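Saturday, February 9, 2019

Trash can day again. Lid open, both hands up, waiting on the planner.

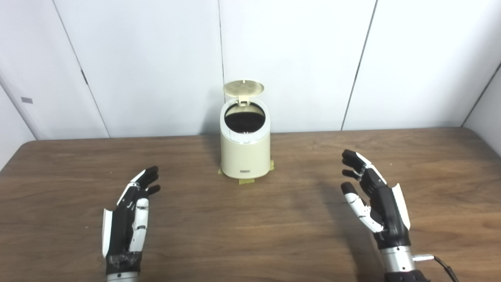
Why does the planner take so long when the lid is standing open? Most of the time goes to collision checks between the fingers and the lid. The mesh I gave it for the lid is far too fine, and each finger link gets tested against every triangle at every step.

I swapped the lid mesh for a flat disc with a bit of padding and ran the same query. Planning went from 684 ms down to 200. The padding makes the right hand swing wider than I'd like on the way to the lid, but I can live with that until the approach poses are cleaned up.

Sorin Spahić came in before lunch and we went over the thumb. The controller was still using the old joint limits for the left one, from before the config files got merged. He found it by reading the diff, which I should have done on Thursday. Both thumbs now load from the same file with a sign flip. I wrote a small test that compares the two sides and fails if they drift apart.

Perception is still the weak part. With the lid up, the pose estimator sometimes locks onto the dark opening and reports the can tilted back. I logged 28 runs and got 4 bad poses. All four had the lid angle wrong too — so I think it is one fault and I've been treating it as two. Plan is to estimate the body first, hold it fixed, then fit the lid hinge as a single angle. Mimoza Nikolovski did something like that on the Kimham drawers and says she will send me her branch.

The Grorkby replay tool crashed twice when I scrubbed backward. It keeps the last joint state around and then complains that the timestamps run the wrong way. Filed it. For now I restart from the beginning of the log each time, slow but fine.

Left to do: put the padding value in the config instead of the code, rerun the bad logs with the body pose fixed, ask Mimoza which solver she used for the hinge. Also move the log folder off the small disk — it filled up again around four and I lost the end of the last run.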